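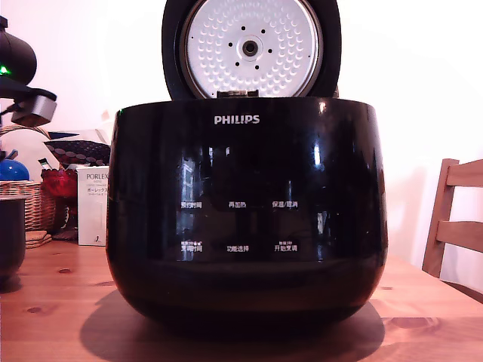
A reader writes to ask whether anyone needs a word list for rice cookers when you can just press the buttons until one of them beeps. Fair point. We did it that way for years and ate a fair amount of accidental porridge.

Prultia: names and labels for things on a kitchen table
Data card and README
Last revised March 20, 2024

What it is

Prultia is a word list with opinions. It holds 3,000 entries for things that live on kitchen tables and counters: what people call them, what is printed on them, and what the printing means in everyday English. It began as a note stuck inside a cupboard door and has been growing ever since, mostly during breakfast.

Each entry belongs to one of 11 groups. The groups were picked before most of the entries existed, so "Hot drinks" is enormous and "Things with a handle that aren't pans" has stayed small. We left it in out of loyalty.

What's in the files

objects.csv has one row per thing.
labels.csv has one row per printed label, with the original text and our gloss.
arguments.txt has the 70 cases where we couldn't agree, with both sides written out at more length than they deserve.

Fields in labels.csv

thing: the object the label is printed on
original: the text as printed, in whatever language
gloss: what we think it tells you to do
literal: a word-for-word version, when it differs enough to be useful or funny
sure: yes, no, or hm

Sample rows, rice cooker

预约时间: set a start or finish time for later (literal: reservation time, as if the rice were dining out)
再加热: reheat
保温/取消: keep warm, or cancel
烹调时间: cooking time
功能选择: choose a function
开始烹调: start cooking

The third row is the one we get mail about. Keep warm and cancel share a label, and we split them into two glosses in the first release. Femovov, a recipe site that borrows our list, asked for them back together. They were right, and the split version is now in the folder called old. Please don't use the folder called old.

We gloss only what is printed. If your cooker makes a sound, plays a tune or blinks at you, you're on your own.

How entries are named

Use the word you would shout to someone in the next room. "Rice cooker" is a good name. "Multifunction grain appliance" is how you end up fetching it yourself. Brand names go in a separate column, spelled as printed.

Lids get their own rows when they do a job, such as letting out steam, and ride along with the pot when they don't. Baskets are listed as baskets, with no attempt to cover what collects in them. We tried that in April and gave up at the second basket.

Cups and mugs

The largest file of complaints. Our rule used to be that a mug has thick walls and a cup has a saucer, and it lasted until someone opened a cupboard. The current rule is that anything you drink a hot drink from is a cup, unless the people who own it call it a mug, in which case it's a mug.
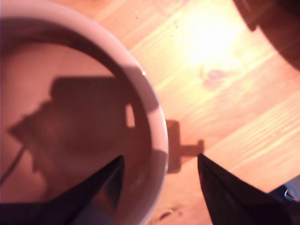

What's inside gets its own row too. "Coffee" is used only when someone has made it, tasted it or been told. Otherwise the entry reads "dark drink," with coffee suggested in the notes. Vukine, the older list we grew out of, put everything brown under coffee and ended up with gravy in it.

Known problems

Tea is thin. The people who wrote Prultia mostly don't drink it and guessed.
Some glosses are stiff. "Commence heating" has been removed everywhere we found it.
Of the labels, 2,000 have been read by a second person. The rest have been read by one person, sometimes before breakfast.
"Saucer" appears twice with different spellings of the plural. Both are wrong.

Use and credit

Copy it, print it, tape it inside a cupboard. If you publish something built on it, credit it as Prultia, Priedītis Kitchen Lists. The mark over the second i is part of the name and survives copying if you save the file as UTF-8.

Corrections go in as one row per fix, with the original text typed out in full. "The rice one is wrong" has been received and is being considered.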